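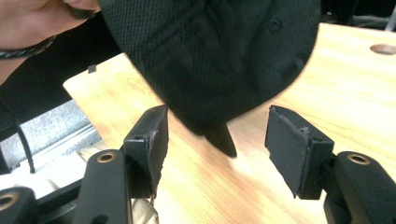

Schwarze Basecap aufbewahren, ohne dass der Schirm leidet?

Kappenkiste
Hallo zusammen, ich räume gerade den Flur um und bin bei meinen Kappen hängen geblieben. Es sind 13 Stück, fast alle schwarz (ja, ich weiß) und bisher lagen die einfach übereinander in einem Korb unter der Bank. Die unterste war natürlich immer die, die ich anziehen wollte, und sah dann aus wie einmal drübergefahren. Meine liebste ist eine schwarze mit so einem feinen Gewebe und festem Schirm, die möchte ich gern noch ein paar Jahre haben. Wie lagert ihr eure? Haken, Regal, Schublade? Tür ginge auch, Wand nur mit Einschränkung, ist Altbau und bröselt.

moosgrün70
Haken an der Tür, fertig. Ich hab die Leiste Urnel, die wird oben über das Türblatt gehängt, da muss nichts gebohrt werden. Kappen am Verschluss hinten aufhängen, Schirm nach unten. Mach ich seit Jahren so.

Ardalan Kiani
Bitte nicht an Haken! Am Verschluss aufgehängt zieht sich das hintere Band irgendwann lang, gerade bei Stoffriemen. Ich leg meine ins Regal, ineinander gesteckt wie Schindeln, die Krone der hinteren immer in die vordere rein. Nimmt kaum Platz weg und vorne bleibt alles in Form. Und bitte die hinteren Panels dabei nicht mit Gewalt nach innen drücken, das gibt einen Knick, den kriegst du nie wieder raus.

moosgrün70
Also bei mir ist da gar nichts lang gezogen, und ich hab Kappen, die hängen da seit dem vorletzten Umzug. So eine Kappe wiegt doch nichts.

Ardalan Kiani
Kommt aufs Material an. Bei Plastikverschluss ist es egal, da geb ich dir recht. Bei Metallschnalle und Stoffriemen würd ichs trotzdem lassen.

Lotti_im_Norden
Ich leg meine einzeln umgedreht in eine flache Schublade, also Krone unten, Schirm zeigt schräg hoch. Sieht komisch aus, aber der Schirm liegt nirgends auf und verzieht sich nicht. Geht allerdings nur, wenn man eine Schublade übrig hat – bei 13 Kappen brauchst du wohl eher eine ganze Kommode :D

Kappenkiste
Kommode ist leider nicht drin, der Flur ist 70 cm breit an der schmalsten Stelle. Im Regal wäre ein Fach frei. Das mit den Schindeln klingt gut, aber komme ich dann an die hinteren noch ran, ohne alles auszuräumen?

Ardalan Kiani
Ja klar, du greifst die vorderen im Block und ziehst dann einzeln ab. Am besten oben an der Krone anfassen und nicht am Schirm, sonst hast du bei schwarzem Stoff ständig helle Fingertapser auf der Kante. Sortier nach Häufigkeit, Alltagskappe nach vorn.

werkelwolf
Da muss ich widersprechen. Ich fass meine IMMER am Schirm an, der ist stabil, dafür ist er da. Wer ständig oben in die Krone kneift, hat nach einem Sommer eine Delle neben dem Knopf. Hab ich bei meinem Sohn gesehen, der kriegt das perfekt hin.

Lotti_im_Norden
Dellen gehen mit Wasserdampf raus! Kurz über den Wasserkocher halten, mit der Hand von innen ausformen und dann über einer Schüssel trocknen lassen. Aber Abstand halten, ich hab mir mal ordentlich die Finger verbrüht.

Kappenkiste
Schüssel ist ein guter Tipp, danke! Und wie kriegt ihr Fusseln und Staub von schwarzem Stoff runter? Die Fusselrolle bleibt bei mir immer an den Nähten hängen und lässt da alles liegen.

moosgrün70
Weiche Kleiderbürste, trocken, immer von der Krone Richtung Schirm. Für die Nähte eine alte Zahnbürste. Rolle geht nur auf glatten Sachen.

werkelwolf
Klebeband um zwei Finger gewickelt, kostet nix. Kreppband lieber nicht, das hält zu wenig.

saumselig
Ich misch mich mal ein, weil hier alle von Form reden: das größere Problem ist doch der Schweiß innen im Band. Wenn du die Kappen eng ineinander steckst und die waren noch klamm, müffelt nachher der ganze Stapel. Ich lass meine immer erst über Nacht offen auf dem Tisch liegen, mit der Öffnung nach oben. Und das Band wisch ich mit lauwarmem Wasser und einem Tropfen Feinwaschmittel aus (ich nehm Tridska flüssig). In die Waschmaschine kommt mir keine mehr, da war bei einer älteren mit Pappe im Schirm hinterher alles wellig.

werkelwolf
Meine gehen alle in die Maschine. 30 Grad, wenig schleudern. Noch nie was passiert.

saumselig
Dann hast du wohl Schirme mit Kunststoffeinlage. Probier das mal mit einer alten, dann reden wir weiter.

Kappenkiste
Kurzes Update: seit Mittwoch stecken neun Stück als Schindeln im Regal, das klappt wirklich gut. Die restlichen vier mit Plastikverschluss kommen an die Tür, da gewinnt dann moosgrün70. Die Lieblingskappe hat einen eigenen Platz ganz oben bekommen. Ein Waschversuch steht noch aus, aber erst mal von Hand in der Schüssel.

moosgrün70
Na also. Bei der Urnel aber vorher das Türblatt messen, die sitzt bei dicken Türen recht stramm. Ich musste die Bügel ein bisschen aufbiegen.

Kappenkiste
Oh, gut zu wissen, unsere Türen sind ziemliche Brocken. Ich mess heute Abend nach.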